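Workroom > Packing and Storage > Bench Notes

Packing Small Cartons at the Bench: Boxes, Bags and Mesh

By Jaruwan Paisan
March 16, 2023

Filed under: Packing, Reuse, Workshop Storage

These notes cover the packing of small retail cartons into a larger shipping box, and the storage of the bags and film that accumulate next to any packing bench. They replace the February version, which dealt only with tape.

Choosing the outer box

Measure the cartons as a group in the arrangement in which they will travel. Add 2 inches to the length and width for padding. For light goods a shallow box is easier to load than a deep one, and the hand can reach all four corners without tipping anything over. A box that has been used once is acceptable if the corners are square and the walls do not give under thumb pressure. Reject any box with a soft bottom edge.

Flaps get in the way during sorting. If the box will serve only as an open tray on the bench, cut them off along the crease with a utility knife, using a steel rule as a guide. Cut from the outside. Keep the flaps; they make good dividers.

Taping the floor

Use clear packing tape at least 2 inches wide. Run one strip along the center seam and carry it up each end wall by the width of a hand. For heavier loads, add a strip along each short edge to form an H. Press from the middle outward. Wrinkled tape holds less well because the raised folds have no contact with the board, but small wrinkles on the inside of a sorting tray can be left alone.

Tape does not bond to dusty cardboard. Wipe the seam with a dry cloth first.

Placing the cartons

Upright placement suits cartons that will be picked out again one at a time. For shipping, lay tall, narrow cartons on the widest face. A carton left at an angle puts its weight on one corner, and printed board scuffs at that point. Glossy cartons show rub marks sooner than matte ones and should have a sheet of tissue between them.

Fill gaps after all the cartons are in. Paper should be crumpled firmly enough to spring back. Close the box and tilt it gently in each direction. If the contents shift, open it and add more fill.

Divided trays

A long cardboard tray with two compartments is useful at the back of the bench. Assign one side to items waiting to be packed and the other to items set aside for checking. Leave the sides unlabeled if only one person works there; otherwise write on the front wall with a marker. The Clinon tray I used for two years had a glued divider, and it failed at the glue line. The Rikcombe pattern has a folded divider that slots into the base and can be replaced.

Keep phones, keys and drinks off the packing surface. A flat shelf at elbow height, beyond the tray, is sufficient.

Bags and film on wire mesh

A square-grid wire panel stores plastic bags, cloths and bubble film without taking up bench space. Fix the panel at each corner and once along each long side. Zip ties are adequate for light loads. Trim the tails flush with side cutters, and run a finger over the cut to check for a sharp end.

Sukprasert sells a panel measuring 64 by 146 centimeters, which fits behind a standard bench with room at both ends. Smaller offcuts can be joined with ties every fourth square.

To hang a bag, gather it loosely, feed one corner through a square and pull until it holds by friction. Do not knot it. Thin plastic tears when pulled back through the wire in a hurry, so use both hands for removal: one to hold the mesh, the other to ease the plastic out. Cloths can be folded over a wire. Anything with crumbs, liquid or adhesive on it goes in the trash.

Store plastic bags well away from small children and from any heater.

End of session

Empty the sorting tray, brush it out and stand it on edge. Return unused cartons to stock. Check the mesh for bags that have worked loose. Wipe the bench with a damp cloth and let it dry before setting down cardboard. Rirnirano bench mats should be lifted and wiped on the underside as well.

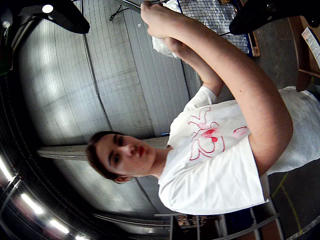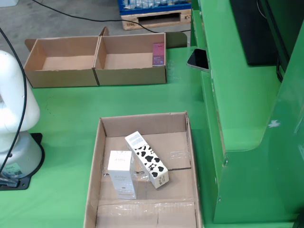 First picture: crumpled white material held at the wire mesh. Second picture: two small cartons in an open box, with the divided tray behind.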